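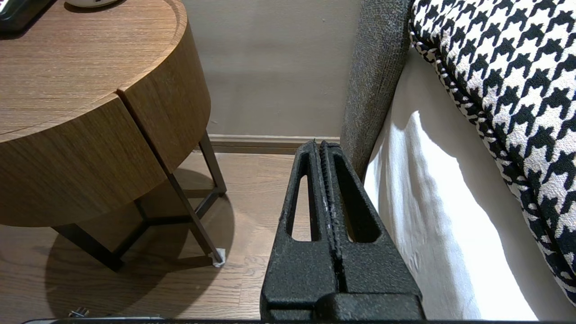 ## Bedside tips from the Bakilana open day

I went along on Tuesday for the robots and came home with a page of housekeeping notes! Bakari Kariuki showed us round the practice bedroom, and his tidying rules work just as well for people.

- **Start low.** Do the strip between bedside table and bed first, right up to the skirting board. Fluff loves it there.
- **Mind the legs.** Slim metal ones are easy to knock, so go in slowly and straight.

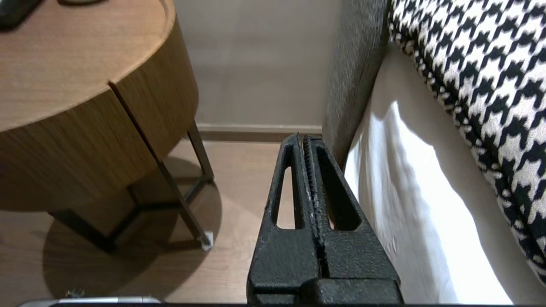
*Gripper in the gap between bed and bedside table.*

- **Keep the phone at the back.** Let the cord hang down behind or beside the table, well away from your cup.

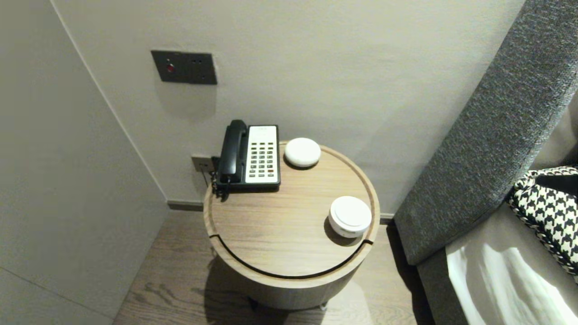
- **Leave a hand's width between things.** I tried this at home and dusting took me 2 minutes (it used to be 7, with a lot of grumbling).
- **Lift, wipe, put back.** Sliding a cup along will mark the wood sooner or later.
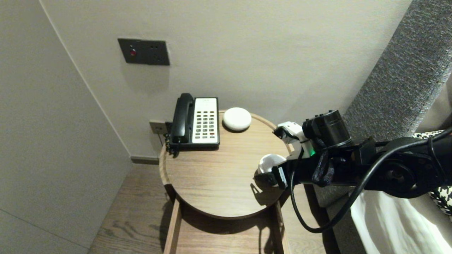
- **Cloth barely damp.** Wring it hard, wipe with the grain, then go over it with a dry one.

The next open day is in September and I'm already going. Take a notebook!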